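Search the forums
Type your question and hit enter

Hum through the left speaker only when the turntable is selected

bovville_basement
2023-04-29

Hi all, longtime reader, first real post. I've got a Koval integrated amp (the older one with the big volume knob, 70 watts a side) feeding a pair of Brerka floorstanders, and a Workix belt drive turntable I bought used last August. Everything sounded great until I moved the rack to the other wall. Now I get a low hum out of the left speaker, but only when the selector is on phono. CD is dead quiet, and so is the tuner.

What I've tried so far: swapped the speaker wires left to right at the amp, and the hum moved to the right speaker. So it isn't the speaker. Then I put those back and swapped the RCA plugs from the turntable at the phono input, and the hum moved again. That has me thinking it's the turntable or its cable, but the cable is the captive kind that goes up into the bottom of the deck, so I can't just try another one.

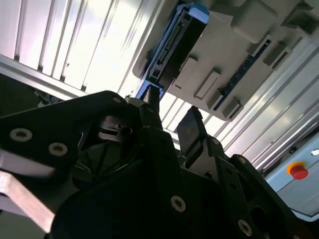
Black finger pointing up toward the blue part

The ground wire is hooked to the post on the back of the amp and it's tight. If I take it off, the hum gets much worse and comes from both sides, so I figure it's doing something. The hum is there with the platter stopped and gets louder as I turn up the volume. Touching the tonearm makes no difference at all. I paid $356 for this deck and would really like to not pay that again. Do I need a new cartridge? A separate phono box? I'm OK with a soldering iron if somebody tells me where to point it.

wowandflutter16

Don't buy a cartridge yet! You did the swaps in the right order and they tell you a lot. It's on the turntable side, one channel, and the main ground is fine or you'd hear it on both. That leaves the headshell wires, the arm wiring, or the cable, and my money is on the cable, because you moved the rack and those captive leads hate being yanked.

Start at the cartridge, though, since it's free. Turn the amp off, put the stylus guard on, and look at the four little colored clips on the back pins. White and blue are the left channel (white is signal, blue is its return), red and green are the right. If the blue one has slid partway off you'll get exactly this - music still plays, sort of, with hum under it. Slide it off and back on with tweezers, gently. If the clip feels loose, squeeze it a hair with a toothpick stuck inside so you don't crush it.

If those are fine, get a cheap meter. With the RCA plugs out of the amp, measure from the outer ring of the left plug to the blue clip, pulled off its pin. You want a couple of ohms at most, and it shouldn't jump when you wiggle the cable. Do the same on the right with green so you have something to compare to. An open or jumpy reading on the left means the shield is broken, usually within an inch or so of the plug, and then you can cut it back and solder on a new plug. I've done 2 of these decks and both times it was the plug end.

vinylguy_north

get a new amp, those Kovals all hum

tuner_and_tea

Mine doesn't, and his is quiet on the other inputs anyway. I'd go with the cable too. One more thing to check while you're back there - see where the turntable lead is running now that the rack has moved. Mine was lying right across the amp's power cord and I chased that hum for a whole weekend. It was louder on one side, too. Pull the signal lead a foot away from anything with a plug on it and listen again before you heat up the iron. If you do end up replacing the plug, get one with a metal shell and write down which wire went where before you cut.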